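Teaching by Showing: Collecting Pick-and-Place Demonstrations with a Hand-Held Gripper
Final report, Group 5
Module: Practical Robotics

1. Background

Our project looked at two ways of showing a robot arm how to do a simple table-top job. In the first, a person drives the arm remotely with a pair of joysticks. In the second, a person carries a gripper in the hand, with a camera fixed to it, and does the job directly. The arm is then trained on the recordings. We wanted to know which method gives more usable recordings per hour when the people doing the work are beginners.

The task was the same for both: pick up a small plastic cup, move it across the table and set it down on a marked square. The arm was a Bamico training model that the department already owned. The hand-held gripper was built from the plans of an earlier student project called Pretum, with some parts changed.

2. Building the gripper

Most of the building time went on the fingers. The Pretum plans use a thin finger which bent when we squeezed hard, so we drew a thicker one. Our first set was too long and touched the table before the cup was between the pads. The second set was shorter and we kept it for all the recordings in this report.

Pads were replaced twice. Glue alone did not hold for a full session.

3. Recording

Each demonstration starts with the gripper held over the table and ends when the cup has been released and the hand has moved clear. We limited each one to 20 seconds. Anyone who went over the limit started again.

We made 111 demonstrations with the hand-held gripper over four afternoons. Joystick recording was much slower and we stopped at 32, which was all we could fit into our booked time on the arm.

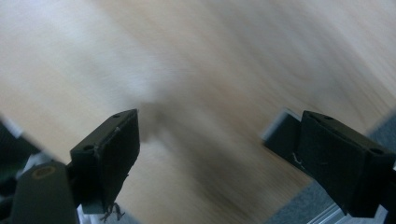
Fast movement was the main cause of lost recordings. The software works out where the gripper is by following small details in the camera view, such as wood grain and table edges. When the hand swings quickly these details smear and the position is lost for a moment. After that the rest of the path is shifted, and the arm would reach for the wrong place if we trained on it.

We tried a brighter lamp, which allowed a shorter exposure but added glare on the table top. Moving the lamp further back helped a little. The bigger gain came from asking people to move more slowly at the start and to pause before closing the fingers. We should have written this into the instructions from the first session.

4. Checking the data

Every recording was replayed on screen next to the calculated path. We threw out any where the path jumped or where the cup was dropped. Of the hand-held set, nearly a third went. In the joystick set only two were removed, both for drops.

Even so, the hand-held method left us with more than twice as many good recordings, and they took less time to make. The joystick paths were smoother but had long stops in them while the person worked out which stick to move.

5. Training and test

We trained one model on each set using the Itmont package with its standard settings. Both were tested on the arm in the Rugemalira lab with the cup in positions that had not been used in training. The model from the hand-held recordings finished the task more often. The joystick model tended to stop above the cup and wait, probably copying the stops in its training data.

The two sets were different sizes, so this is not a fair test of quality alone. We did not have time to train on equal numbers.

6. Further work

A wider lens would keep more of the table in view during quick turns. A warning sound when the position is lost would let the person repeat the attempt straight away. The finger drawings and the checking script are in the shared project folder, along with the instruction sheet we used from the third session onwards.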